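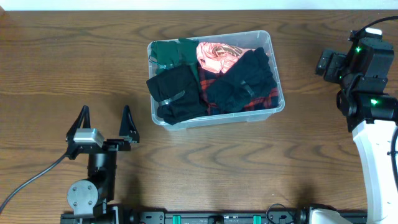

From: Vibeke Ingvarsson
To: Grutent clothing swap list
Date: 22 Jun 2023
Subject: Re: Musty smell in stored clothes

Mikkel Snorradóttir wrote:
> I took my wool things out of the basement and all of them
> smell like an old cellar. I washed two sweaters and the
> smell came back when they were dry. Must I throw them away
> before the swap? Also, is plastic a bad idea for storage?
> My mother kept everything in cotton bags.

Dear Mikkel, dear all,

Please don't throw away anything yet. I had the same trouble after our first winter in the Eyvindsson building, where the basement lockers are against the outside wall. I lost one coat, but the rest I could save.

I think your washing was too short and the water too full. Wool that smells of cellar needs a long soak. I put one cup of white vinegar in a basin of cool water and leave each sweater 2 hours, one at a time. Then I wash with the Triritz wool soap, a small spoon only. More soap stays in the fibres and after some weeks this smells too.

After that comes the drying, and I believe most people stop too early. A sweater can feel dry on the outside and still be damp in the seams and under the arms. I leave mine flat on a towel for 72 hours and turn them morning and evening. My husband complains that we have no place to eat — he is right, but it is only once a year.

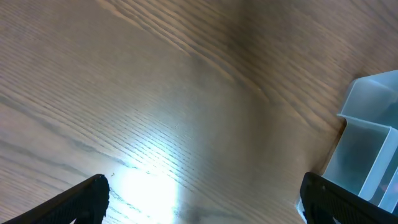 The grain of the tabletop, seen close.

About plastic, I don't agree fully with your mother, although her cotton bags are very good for a dry closet. In a basement I prefer a plastic bin, on these conditions:

1. Everything goes in completely dry. If I have a doubt, I wait one more day.

2. The bin stands on a shelf, never on the concrete floor.
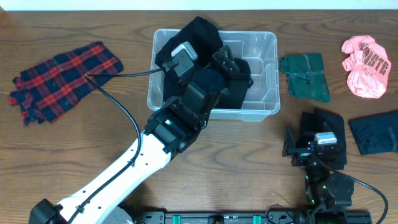 3. Heavy and dark pieces are kept apart from the light-coloured ones, as the dye can rub off.

4. In June I open all the bins and air the clothes for an afternoon, also those I don't plan to wear.

For the swap, a faint smell of vinegar is no problem and is gone after a day outside in the shade. Cellar smell is another matter, it moves to the neighbouring clothes on the rack.

If you want, bring me the worst sweater and I will try it in my basin.

Kind regards,
Vibeke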